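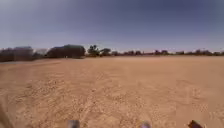
Why does a driving policy trained only on clean demonstrations drift off its path?
Because the operator who drives well never shows the robot what to do after a mistake. The training set then contains states near the intended path and almost none away from it. At run time a small steering error puts the robot in a state it has little data for, the next command is worse, and the error grows with distance.

Unit 4. Teaching a ground robot by remote control
Instructor: Kazimiera Kalinowski

4.1 Scope

The last unit covered kinesthetic teaching, where the operator holds the arm and moves it. A wheeled base on open ground cannot be taught that way at useful speeds, so the demonstrations are given by remote control. The operator drives and the robot records its camera stream together with the commands it receives. A policy is then fitted to map one to the other. The method is called behavior cloning.

The lab platform is the Grultier base. Logging and replay are done in Nakton. Read the Nakton command reference before the lab session; it is not repeated in these notes.

4.2 What is recorded

Each demonstration is one continuous drive, stored as a single log. A log contains:

Camera images, time-stamped at capture
Commanded forward speed and turn rate, time-stamped when the base receives them
Wheel odometry
Operator mode flag (manual, autonomous, override)

Record the command the base received. Stick position on the handset is a different quantity, as it passes through a dead band and a rate limiter first. Groups that log stick position usually get a policy that turns late and too hard.

4.3 Latency

The operator reacts to a picture that is already old by the time it is displayed. Suppose the delay from capture to display is 500 ms and the base moves at 2 m/s. The base has covered one meter before the operator sees the image. The command the operator then gives is correct for the displayed image and late for the actual position.

Two consequences follow. First, the speed limit during teaching must be set from the measured delay. Second, images and commands have to be paired deliberately. Pairing each command with the image on the operator's display at that moment preserves the operator's reasoning. Pairing it with the newest image on the base gives the policy a delayed teacher. For the lab, use the first pairing and state the offset in your report.

Operator reaction time is a separate delay. It varies within a drive and is not corrected here.

4.4 Open ground as a teaching problem

Indoor corridors constrain the base on both sides, and most frames contain a strong cue for steering. An unpaved field has few such cues. Soil color changes slowly with distance, the horizon is thin, and the features that do stand out are far away. Distant trees and buildings are good for heading and poor for position: a sideways shift of a meter hardly moves them in the image.

Tire tracks deserve particular attention. If every demonstration follows one set of tracks, the policy may learn to follow tracks in general. It will appear competent until the tracks fork, fade or lead somewhere else. Include drives that cross tracks at an angle and drives that start well off them.

Parts of the chassis that show at the bottom of the camera view are fixed in the image. They carry no information about the route, but they do identify the camera mounting. If the mount is moved between drives, record it as a new configuration. Mask the lower rows in both training and deployment, with the same mask.

4.5 Adding corrections

There are two standard ways to get data away from the path.

Perturbed demonstration. The software adds a short disturbance to the turn rate while the operator is driving. The operator recovers. The disturbance itself is removed from the training labels and the recovery is kept.

Intervention. The policy drives and the operator takes over when needed. Frames recorded after takeover are labeled with the operator's commands. Frames just before takeover show the policy's error and must not be used as positive examples. Nakton marks the override flag at the first nonzero stick input, so the boundary is slightly late. Trim by hand.

Interventions are the more efficient source once a first policy exists. They depend on the operator's patience, and an operator who takes over early hides the failures of interest.

4.6 Lab assignment

Work in groups of 4. Each group submits 14 drives over the same start and goal areas, with starting positions varied. At least 4 of the drives must include perturbation. Change operators between drives and enter the operator in the log header.

Train one policy without the perturbed drives and one with them. Compare lateral error at the goal and the number of overrides. Report both for each trial; do not average across operators.

Keep the stop switch in hand whenever the base is powered. The operator does not hold it. A second group member does.

4.7 Reading

Course reader, Lis section, pages on covariate shift
Tretum operator manual, chapter on link delay measurement

Reports are due in December, before the review session. Late logs are accepted only if the raw files have not been edited.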